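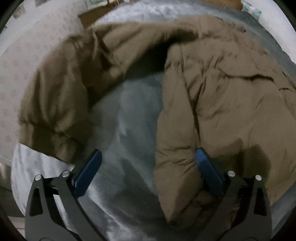
An olive-khaki puffer jacket on a gray sheet

A puffer jacket is a quilted coat filled with down or synthetic fiber. Lines of stitching divide the shell into channels, called baffles, which keep the filling from sliding to the hem. Most shells are thin nylon or polyester.

Long storage in a compressed state flattens the filling, so jackets are usually hung or folded loosely — often from spring until after July. Down needs slow, complete drying after a wash, or it forms clumps.

See also: Quilting, Parka, Down feather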